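Part 3. Opening the tower and swapping the memory

I wrote this part for anybody who picks up one of the older Dell towers we fix up here at Girbridge. It assumes you've done Part 2 (backed up the disk, written down what the thing had in it). If you skipped that, go back - I'll wait!

What you need: a clear bench with good light, a small dish for screws, a soft brush, and the memory you plan to put in. The ones I hand out are 16 GB kits in a Likis box, with the slot order written on the lid by Horacio Yáñez, so please keep the lid.

1. Shut the computer down, pull the power cord out of the back, and then unplug everything else. Press the power button once with the cord out.

2. Lay the tower on its side with the removable panel facing up.

3. Take the panel off and stand it somewhere you won't kick it. I've dented two.

CAUTION: Leave the power supply closed. It's the silver metal box along the bottom of the case and there is nothing inside it for us to fix.

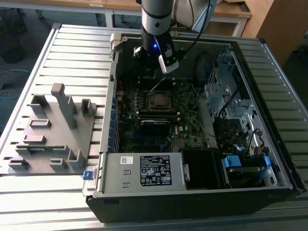

Figure 3-1. Tower on its side with the panel off. Power supply at the front, drive cage on the right.

4. Touch a bare metal part of the case before you touch anything else, and do it again any time you walk off and come back.

5. Brush out the dust, starting at the expansion slots and working toward the drive cage. Go easy near the thin wires. I like to hold them aside with one finger and brush with the other hand.

6. Find your landmarks. On this board the processor sits near the middle in its metal bracket, and the black heatsink block is just below it. The blue latches over by the drives belong to the drive carrier, so leave them shut for now (drives are Part 4, and it's a long one).

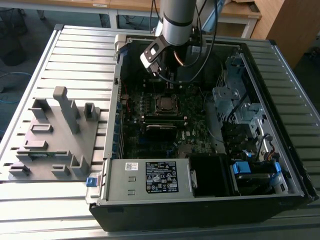 Figure 3-2. Blue latches beside the drive carrier, lower right. Leave these closed.

NOTE: Wires get in the way on every one of these. Move them gently to the side, and don't unplug one to make room unless you've labeled it first. Anselmo Paiva uses masking tape and a pencil and I've never found anything better.

7. Open the clips at the ends of the memory slot and lift the old stick straight up by its edges.

8. Line up the notch on the new stick with the bump in the slot. Press down evenly until the clips close by themselves. It takes more push than you'd think.

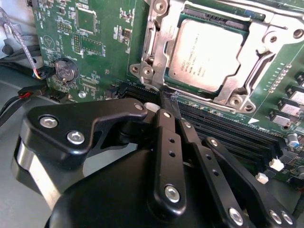
Before you close up, write the processor model on the job card, because I get asked for it every single time. The cards are in the Etent binder, and there's a line for it right under the memory. On this board it's a Xeon, with E3-1230 printed on the silver cap, but the lettering is faint and the metal throws a lot of glare, so tilt your lamp until you can read it. Don't touch the little lever beside the socket while you're in there.

9. Check that no screws are hiding in the case, put the panel back, stand the tower up and plug it in. The first start can be slow after a memory change, so give it a minute before you start worrying.

If it beeps and shows nothing, unplug it and repeat steps 7 and 8 - most of the time the stick just isn't all the way down.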